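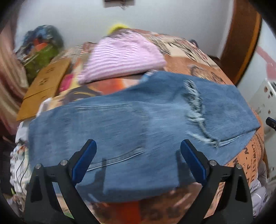
Opening: the piece on the bed

Good morning, everybody, and thank you for coming out on a Saturday when I'm sure you all have laundry of your own. (Wait for people to sit down. Let the latecomers find chairs.)

I want to start with denim, since I know half of you brought some in your bags. Look at the rip on the right side of this one, running down on a slant, with all those pale white threads across it. When I see a tear like that my hand goes straight for the scissors, and I've had to train myself out of it. Leave those threads alone for now, please! They're handy to stitch over, and once you've trimmed them you can't get them back.

Notice too that it's spread out flat on a bed. I do nearly all my sorting on a bed. My kitchen table is too small and my knees are too old for the floor, and a bedspread holds the cloth still while you think. An orange one like this also makes the pale threads easy to find, though I wouldn't go out and buy one for that.

Talk about seams (don't rush)

You can see seam lines in the denim, and faded streaks. Ask the room: who cuts the seams off? Usually most hands go up. I used to do it too, and I threw away a whole grocery bag of them before a lady at the Deltden swap told me she braids hers into handles. So now I keep them, and my closet is worse for it.

Same with tags. There's a little light-blue one up near the top edge, or a label, whichever you like to call it. I leave them on if they're sitting flat. My sister-in-law picks every one out with a seam ripper and we have agreed not to discuss it.

Mending the rip

Pass around the sample squares here. Two squares, one finished and one half done.

Patch goes behind, at least 2 inches wider than the tear on every side. Baste it. Then long rows of running stitch, back and forth, right over the loose threads, and keep your tension easy or the whole thing puckers up like a raisin. I use the Sitthichai thread from the front table, but any strong cotton will do. On heavier jeans, work near the edge of the bed where you can get a hand underneath.

If somebody asks about machines: yes, the old Volex in the back room will go through denim, slowly. Use the big needle.

Before the break

Mention the Zemis quilt. We need 6 more panels by September, and faded pieces are very welcome, rips and all. Sign-up sheet is by the coffee.

Handout is dated 16/03/2019, so if yours says something else you've picked up last year's, come see me.

Then cookies, then we thread needles.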